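Unit 4: Sieges and Civilian Harm
Course notes, revised Feb 12, 2021

4.1 Scope

This unit examines the siege of Ulville as a study in how armed groups control the movement of food, fuel and medicine. Students should read the Fuvley ceasefire text before the seminar. The siege lasted 117 days – longer than either side had planned for – and ended with the withdrawal of the Jedard garrison in April.

4.2 Humanitarian access

Under the Fuvley text, convoys were to be given 72 hours' notice of any road closure. In practice, notice was often shorter. Only seven convoys reached the town, and 600 residents left by the Tôn road during the first pause in shelling. Consider who had the authority to approve each crossing, and who could block it in practice. 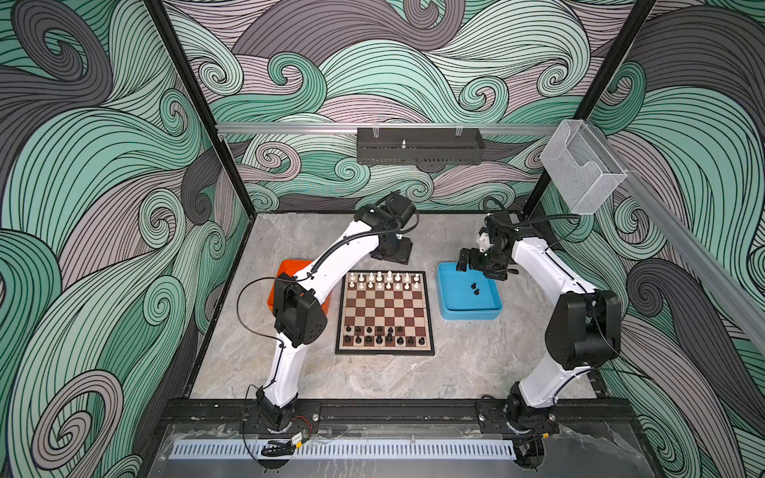 4.3 Casualty reporting

Reports from besieged areas rely on medics, local councils and family members. Each source sees part of an event. Students should record the date of each claim, note whether it was checked independently, and keep civilian and combatant deaths separate where the source allows.

Written task: compare two accounts of the market shelling at Ulville. Submit one page before the next seminar.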